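4.2 Setting up the Votau dehumidifier in a bedroom

1. Stand the unit upright for two hours before plugging it in.
2. Place it on a hard, level floor with 200 mm of clear space on every side.
3. Slide the water tank in until it clicks. The tank light goes out.
4. Plug into a wall socket. Do not use an extension lead.
5. Press MODE until Night shows, then set the level with the arrow keys.

Note: Night mode switches the display off after 87 seconds. Press any key to wake it.

Caution: Do not stand the unit on a bed, chair or shelf. Water left in the tank may spill.

Clean the filter when the counter reaches 329 hours. Spare filters are sold by Bickerstaff, Stilport.

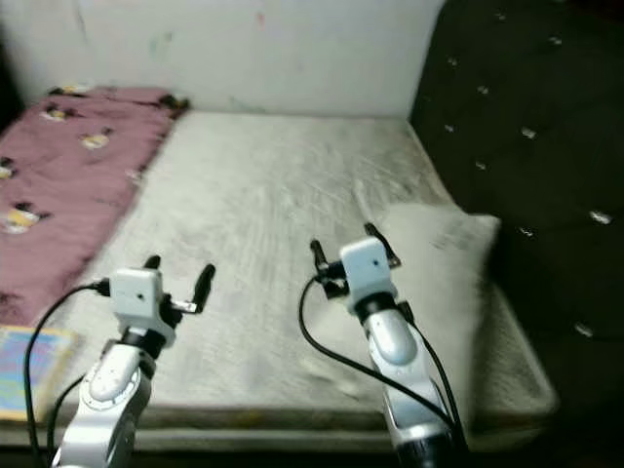

Damp air settles where it cannot move, so close windows and doors before the first run and keep bedding clear of the air outlet. A mattress pushed up to a wall, with a blanket folded against it at the corner, leaves little room for air to pass. Pull the bed out by a hand's width and lay the blanket flat. Wipe any marks off the wall with a cloth, then let it dry before you start the unit.

6. Empty the tank each morning.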